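Refinishing a tabletop: hardwax oil or water-based poly?
Gosatwood Forum > Finishing > Tables and Counters

swirlgrain_jp
Posts: 14
I have a wood table I want to strip and redo this August. It has a medium-brown finish right now and I like the color, so I'd want to land close to it. The old finish has gone rough near one end where people set their mugs, and there are two white rings that won't come out with mineral spirits. It gets used every day, for meals and for work.

I've read both sides and I can't decide between hardwax oil and a water-based polyurethane. Budget isn't a big issue but time is. I can have it out of use for a week at most.

Jannik Pfeiffer
Posts: 1,297
Hardwax oil. Two thin coats, buff off the excess after fifteen minutes, let it sit overnight between coats. You can eat at it in a few days if you're careful, and full cure is two to three weeks depending on the brand. When somebody leaves a ring on it next year you scuff that spot and re-oil it. With poly you end up sanding the whole top.

tablesaw_annie
Posts: 800
I'd go the other way. I've done oil on three kitchen tables and every one of them came back to me with water marks. People say they'll wipe up spills and then they don't. Three coats of a good water-based poly in satin and you can forget about it for ten years.

The one thing I'd say against it is the color. Water-based stays pale, so if you like a warm brown you need to stain or dye first, or put a coat of dewaxed shellac under it.

swirlgrain_jp
Posts: 15
Should have put this in the first post. The grain is pretty wild, it swirls all over, and I'm worried about stain going blotchy on it. I don't know the species. The guy I bought it from said walnut but he also said that about a pine shelf.
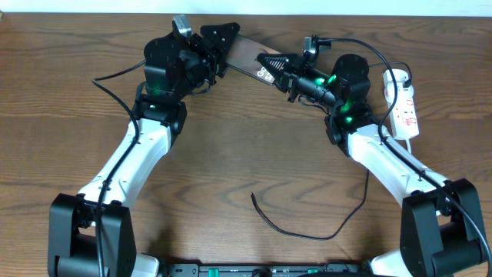 I'd like to keep the contrast in the grain if I can. My wife would be fine with it going a little darker. I would not be fine with it going orange.

Jannik Pfeiffer
Posts: 1,298
Swirly grain is the case for oil. It brings the figure up and you don't have to stain at all if the wood under there is brown to begin with. Before you buy anything, wipe a sanded patch with mineral spirits. The color you see while it's wet is close to what oil will give you.

One warning. Find out if it's veneer. Look at the end of the top and see whether the grain lines carry over the corner. If it's veneer, stay off the belt sander.

Kerstin Engelhardt
Posts: 100
Use a chemical stripper first whatever it is. I see people go straight to 80 grit on an old finish and all they do is load up discs. Stripper, plastic scraper, wipe down, then 120 and 150 with a random orbit. Stop at 150 for hardwax oil. If you go up to 320 the wood closes up and the oil sits on top.

tablesaw_annie
Posts: 801
The can I have says 120 to 180, for what it's worth. And Jannik, "scuff that spot and re-oil" only works if the owner does it. Most of them don't.

Jannik Pfeiffer
Posts: 1,299
He's asking on a finishing forum. I think he'll do it.

Hauke S.
Posts: 62
Can a week even work with oil? The Uvent shop near me told me a month before you put anything hot on it. I used placemats for four weeks and the kids hated it.

Kerstin Engelhardt
Posts: 101
There are two-part versions with a hardener that cure in a week or so. They cost more and you can't save what's left in the cup once it's mixed. Mix small amounts. Also lay the rags out flat outside to dry, don't ball them up in the trash — they can catch fire on their own.

swirlgrain_jp
Posts: 16
Okay. I checked the end and the grain does carry over, so I'm treating it as solid. Did the mineral spirits test on the underside after a little sanding and it went a nice brown, no orange. Going with the two-part oil. Kerstin, did you use a white pad to work it in, or just a rag?

Kerstin Engelhardt
Posts: 102
White pad for the first coat, lint-free rag for the second. Do the underside too, one coat is enough.

tablesaw_annie
Posts: 802
Post back in a year and tell us about the rings.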